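Budgeting for a second pair of grippers

I put off writing up the numbers until I knew what we were going to spend. Now I mostly know, so this is the plan for the next few months.

The first pair of hand-held grippers came out of last year's money. Two units, cables, spare finger pads and shipping to Wistulville came to $2749. That was more than I wanted to pay, but we looked at renting from a shop in Kilaslow and the rental would have passed the purchase price in eight months.
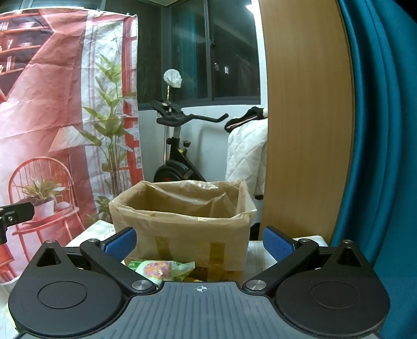 The packing task is cheap to run. Snack bags and a cardboard box cost almost nothing, and the bags can be used over and over until the seams give out. What costs money is everything that wears. The finger pads are the main thing. I had budgeted for one set per quarter and I think two is closer to right, at least while we are doing crinkly bags every evening. Pivot screws are also on the list, though a small bag of them should last the year.

Storage was the line I got wrong. I set aside $681 for drives in January and assumed that would cover us. It will not. Clyde Schumacher, who keeps the books for the Kincaid project with me, wants to move the older sessions to slower disks and buy one new fast drive. I agree with him on the drive – the rest can wait.

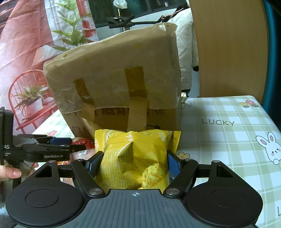 For the second pair I have a quote from Vilel for $1574, without spares. The price is good. The lead time is not, and they want half up front. I also asked if they would hold the quote until spring, and have not heard back.

Other things I would like but have not put in the budget: a proper table at the right height, a hard case for carrying the units, and a second charger. The charger will probably get bought anyway. The table we have is fine if you sit down, but it gets to your back when you work standing.

Clyde and I are going over the list again on Saturday. If Vilel answers before then I will order the pair and leave the case for later.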